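Brurkden bimanual kit - cable sorting, anyone running one?
Forum: Arms and Grippers > Kits and Packages
Started by nindska_bench

nindska_bench
Posts: 1163
Tue 4 October

We are looking at the Brurkden two-arm kit for a cable handling job and I would like to hear from people who have had one running for longer than a demo. The package as quoted is two arms, two parallel grippers, mounting plates, an extrusion frame cut to length and the Davidix control software with a one-year license. You supply the table and the computer.

The job is returned cables from equipment loans. They come back mixed and need to be sorted by type into baskets. Payload is not a concern. What I want to know is gripper repeatability on thin round stock, and whether the frame is stiff enough when both arms move at once.

ohmsted
We have had ours since January. Short answers: repeatability is fine, the frame is fine if you fit the diagonal braces, and the software is the weak part.

Longer answer on the frame. The braces are listed as optional. Without them the upper rail moved visibly when one arm stopped hard, and the other gripper picked up the motion. With them fitted and the bolts retorqued after the first week we stopped seeing it. Order the braces.

Siiri Mets
I would not call repeatability fine without saying on what. On a connector body, yes. On the cable itself the stock fingers are too flat. A thin patch cable rolls when the jaws close and you end up holding it at an angle you did not plan for. We changed to V-groove fingers from Jõgi and most of the rolling went away. They bolt straight on, two screws per finger, but you have to redo the tool offset afterward and the manual does not mention it.

ohmsted
Fair. We pick by the plug wherever the plug is reachable, so I never saw much rolling. If the plug is under the coil we skip it and a person deals with it.

tr_lathe
Is a two-arm kit even justified for this? Sorting is pick and place. One arm with a longer reach does the same work for a lot less money, and you do not have to think about arm-to-arm collisions. I see people buy bimanual setups and then run one side at a time.

Siiri Mets
It depends on the state of the cables. If they arrive coiled and tied, one arm is enough. If they arrive loose, you need one gripper to hold and one to pull, or you drag half the pile along with the piece you wanted. Ours arrive loose.

tr_lathe
Then have someone tie them at the return desk. Cheaper than a second arm.

Siiri Mets
We tried that. Compliance at the desk was poor.

nindska_bench
Ours are mixed, some coiled and some not. ohmsted, what is wrong with the software?

ohmsted
Two things. The shared workspace check is conservative to the point that one arm waits whenever the other is near the center line. You can shrink the keep-out zone, but only in the config file, and an update resets it. Second, there is no way to resume a recorded routine from the middle. If it stops at step 30 you start again from step 1. Support answered both tickets within a couple of days and said both are on the list. No date given.

Dolores Ostrowski
Adding a point on cable routing, as I install these. The arm harness needs slack at the elbow, and people tie it down too tightly because it looks tidy. Leave a free loop behind each gripper and run the arm through its full range by hand before you power up. I have replaced two harnesses that were damaged this way and neither was covered by warranty.

tr_lathe
Not covered seems harsh if the manual does not give a slack length.

Dolores Ostrowski
It gives one now. The older printed manual did not. Download the current one.

nindska_bench
Useful, thanks. Last question from me is layout. The table we have in mind is not large and I need to know if the baskets fit between the arms without using up all the working area.

ohmsted
Basket placement matters more than table size with the Brurkden. Keep the containers in one row across the middle, where both grippers can get to them, and leave the near half of the top clear for incoming pieces. Our row is an orange basket on the left for the thin colored cables, a shallow brown tray in the center for the big off-white coil, and a blue mesh basket on the right for the black ones. The light blue Ethernet cable and the two short black ones in front of the row are the incoming side. Each arm sits on its plate on the side rail, so the far corners are free, and we keep a lamp in the right one.

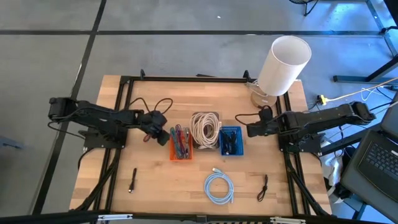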